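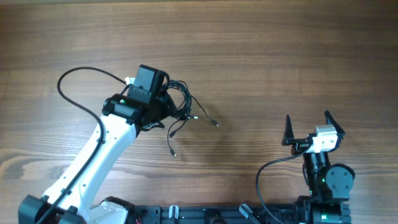 OK so I'm going to do the thing where I answer Everaldo Siqueira in public, sorry in advance to everyone who follows me for the range reports. 1/

Background for those who missed it. Everaldo posted a long one on the Romix boards saying anybody who supports ANY permit for concealed carry is "a disarmer with better manners." Named me. Named Adjoa Gyamfi too, who has taught more new shooters in this county than he's met. 2/

What I said, word for word, you can go look: "I can live with the state's permit if the sheriff has to issue it and has a deadline." That's it. Shall issue, with a clock. He quoted the first six words and stopped. 3/

Everaldo. Buddy. There's an "if" in there.

4/ His second claim is that the Reno meeting was "stacked." I was AT the Reno meeting. I signed the same sheet by the door he did. 41 names on it. Eight or nine people got up to talk and he was one of them, twice.

5/ He also says Akua Quansah "cut off" the opposition. She cut off everyone at three minutes. She cut ME off. I was mid sentence about training hours and she just said thank you, next. I was pretty annoyed and I'm over it. 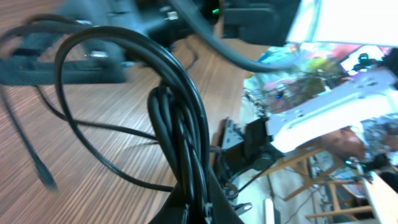
6/ THE FEE THING

This is where I think he's got a point and I'll say so. The draft has a fee and no cap on it. A right you pay whatever the county feels like charging for is a right for people with money. I wrote to the sponsor's office in February about this and got a form letter back thanking me for my intrest in hunting.

7/ So if his post had been "the fee needs a cap," I'd have shared it. Would have signed it. Instead it was 537 words about who's a real gun owner and one sentence about the fee, near the bottom, after the part about Adjoa.

8/ And I'm tired of the purity contest – everybody in this state who has ever owned a rifle is apparently one disagreement away from being a plant. Ntombi Motaung got called one last year for saying people should lock up guns when there's kids in the house. She wasn't even asking for a law. She was selling lockboxes at cost out of her trunk!

9/ Somebody asked in the replies about the 31 days. Yes, the sheriff gets 31 days to issue or deny in writing, with a reason you can appeal. No answer by then and it counts as issued. Everaldo says they'll "just ignore it." Maybe. Then you have a lawsuit you can win, which under the current setup you don't.

10/ He keeps bringing up Mofokeng. I read Mofokeng. The whole newsletter, not the screenshot going around. It says the permit fight is worth having AFTER the deadline language is in. Thats my position. It's been my position the whole time.

11/ Comments on my own page are open, I don't delete unless you post an address. Everaldo deleted my reply on his after 20 minutes or so. Somebody saved it, thank you Anathi Rampersad. Reposting the full text tonight so people can decide which of us was rude.

12/ And no, I will not be "debating" him on a livestream. I type bad enough, you don't want to hear me talk.

13/ If you want to do something useful, call the sponsor and say two words: fee cap. Be polite to whoever picks up, they didn't write it. Back to range stuff tomorrow, I owe you guys a post on the 50 yard targets.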